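How to record a dishwasher-loading set you can train on

Our first attempt at teaching the humanoid to load a dishwasher produced 101 recordings, most of them of me learning to load a dishwasher. I had assumed I already could. What follows is the routine Maarja Kütt and I settled on in the Cliltville kitchen after we threw that lot away.

1. Pick very few dishes. We use a plate and a cup or mug. The cutlery can wait until you have recovered your nerve.

2. Fix the start, then loosen it. Keep the robot's feet in the same spot for the first 3 recordings and check that the whole rack stays in the head view. After that, shift the stance a little each time. A model that has only ever stood in one place becomes very attached to it.

3. Open the machine and pull the rack out before you press record. Opening the door is a separate task and deserves its own folder (and its own bad language).

4. Move one item at a time. Settle your hands, pick up, carry, place, let go, back off. If you dither over the rack for ten seconds, the model will learn to dither too, and it will be better at it than you.

5. Watch the spare hand. Park it open, well clear of the rack. 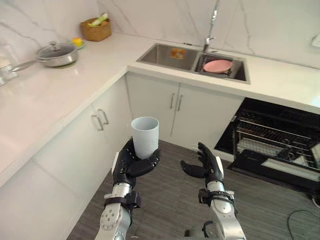
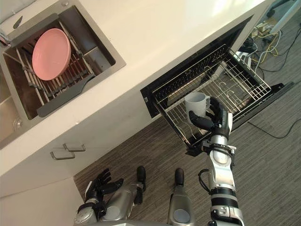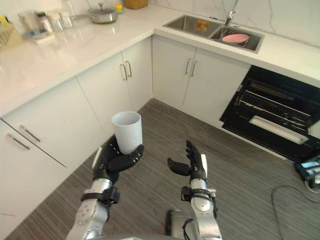
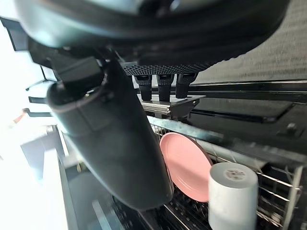 Cup, mug and plate work at the Cliltville kitchen. The first three are head views, the last is from the wrist.

6. Check the wrist view as well as the head view. Glare that looks harmless from above can wipe out a good chunk of the picture lower down – blinds help.

7. Keep the fumbles, but label them. A slip followed by a clean recovery is worth having. A slip followed by the operator saying "oh well" goes in the bin.

8. Stop at 100 good recordings and train something. Helju Paulauskas wanted to carry on to 198 before looking at any results, and we did that once, in June. The left and right labels were swapped throughout.

Name the files before lunch. After lunch they all get called "final".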